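4.2 Managerial turnover and the short memory of the dressing room

April. By the Clerkport football labor group

The previous section dealt with who gets hired. We turn now to what the hiring does, a question on which supporters, chairmen and phone-in hosts hold firm views and on which the data have so far been reluctant to take sides.

The belief under test is the familiar one. A club loses several matches, the manager is thanked for his hard work, and a new man arrives with a new tracksuit and the same back four. Results improve. The chairman is seen smiling in the directors' box, and the local paper prints the word "bounce." Our interest is in whether the same thing would have happened had the chairman gone on vacation and left his phone at home.

We use the Sistby records, which cover 19 seasons of lower-division football and list every managerial departure along with the reason given for it. The reason given is of limited use. "Mutual consent" accounts for most of the file, and we have treated it as a dismissal throughout, with apologies to any manager who really did consent. Caretaker spells shorter than three matches are dropped. One club contributes so many of these that we briefly considered giving it a chapter of its own.

Each dismissal is paired with a run of equally bad results at a club that kept its manager, following the matching rule in section 3. The pairing takes account of home and away fixtures, the league position of the opponents and the number of regular starters missing. It can't take account of whether the players had stopped listening, a condition widely reported after a defeat and seldom after a win. A total of 400 pairs survive the matching. To see how much of any difference could be luck, we reshuffled the labels within pairs 1,000 times and compared the real gap with the shuffled ones.

The real gap sits comfortably in the middle of the shuffled ones. Clubs that dismissed their manager did pick up more points over the next stretch of matches than they had over the last one. So did the clubs that sat still. A team that has been hitting the post will, given time, hit the net, and it doesn't much matter who is standing in the technical area when it happens. Severance payments, of course, differ between the two groups.

Two exceptions deserve a mention. The first is the change made in the summer, where the new manager has a preseason and some say in who is bought. Here there is a modest gain, though we can't separate the manager from the money that tends to arrive with him. The second is the move up a division, in which a manager who has done well at a small club is hired by a larger one on the strength of a long promotion chase. These appointments start no better than the others and last a little longer, perhaps for the reason that the board has told everyone how clever it was.

We also looked for a "big name" effect. Former internationals with no coaching record draw larger crowds to their first home match. By the third the crowds are back where they were. The team, as far as we can tell, doesn't notice.

A word on what the Sistby file leaves out. It has no training data, no injury reports beyond the missing starters, and no trace of the assistant coach, who in many cases outlasts everybody. The Laller series, used by some earlier writers, does record assistants but stops at the second tier and treats goalkeeping coaches as a rumor. Joining the two would be worth somebody's time. We tried it over a winter and got as far as agreeing on the spelling of the clubs.

None of this settles what a board should do in the middle of a bad run. It does suggest that the first good result after a dismissal should be entered in the minutes without adjectives.
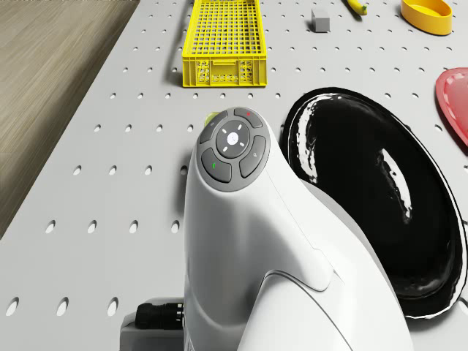
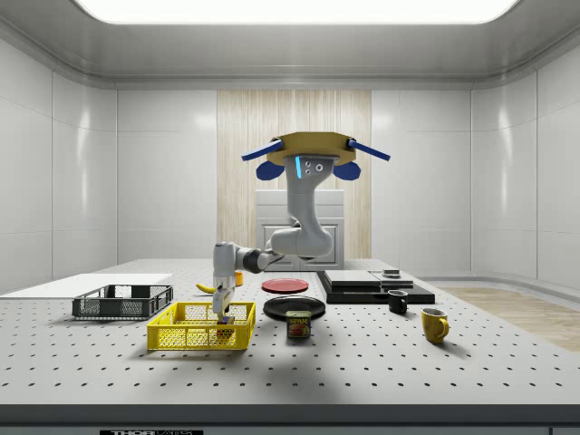
Figure 3. Computer-rendered views of a robot arm.

Related items
Penalty shoot-outs and the coin toss: a second look
Lepik on loan players and the parent club
Do long throws travel? Notes from the Laller series
Season tickets, relegation and forgiveness in Clerkport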